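Ticket 121 - Shared calendar shows every booking one hour late
Status: Reopened
Product: Stondodico Rooms, version 6
Site: Clitdale Community Annex
Opened: November 2020
Priority: Low (changed from High by the system, which has its own views)

Summary
Everything booked through the web form lands on the hallway display one hour later than it was booked. The calligraphy group books 4:00 and the display says 5:00. The confirmation email says 4:00, so two out of three are correct, or one is, depending on whom you ask in the hallway.

What we expected
The time we typed.

What we got
A different time, in a very attractive font.

Log

Entry 1
Restarted the display. It came back an hour late, with a software update notice on top. Dismissed the notice. It returned.

Entry 2
Checked the clock on the display itself. Correct to the minute. Checked the server clock. Also correct. Two correct clocks that disagree about when choir practice starts.

Entry 3
Support bot suggested daylight saving. Reasonable guess. The "adjust automatically" box was checked on both ends, so I unchecked it on the display. Bookings now showed two hours late. Checked it again. Back to one. I am choosing to call this progress.

Entry 4
Cleared the cache as instructed in the help article "Times Look Wrong." The article also recommends contacting your administrator. I am the administrator. I contacted myself and was told to clear the cache.

Entry 5
Exported the bookings to a spreadsheet: 69 rows, all with the right start time. So the data is fine and the fault is somewhere between the export and the wall. The site profile lists our location as Presadano, where the old branch was before it moved in May. Presadano is one time zone over. Changed it to Clitdale and saved. Profile says Clitdale. Display unchanged.

Entry 6
Found a second location field under Display > Advanced > Legacy. Also Presadano. It's grayed out, with a tooltip reading "Managed by site profile." It is not managed by site profile.

Entry 7
Removed the display from the account and paired it again from scratch. The pairing code expires after 8 seconds and the on-screen keyboard is in alphabetical order. Got it on the fourth try. The legacy field now says Clitdale and new bookings show correctly. Closed the ticket and had a coffee.

Entry 8
Reopened. Recurring bookings made before the fix are still an hour late - only the recurring ones, and only in the Au Room. Single bookings there are fine. Until this is sorted, the display is not to be trusted for that room and people should go by their confirmation email.

Attachment 1 of 1

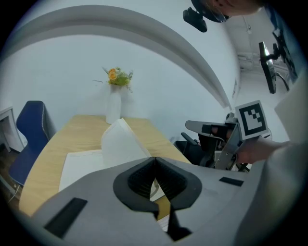 Au Room, table with white paper and a folded paper or card.

Entry 9
Deleted one recurring series and rebuilt it by hand. Correct time. So the workaround exists, and the workaround is typing. The series editor won't copy the notes field across, so those get pasted in separately.

Questions for Stondodico
Is there a way to push the new location to existing series without rebuilding each one? And could the legacy field either be editable or go away? I'd take either.

Leaving this open. The system has asked me to rate my experience so far.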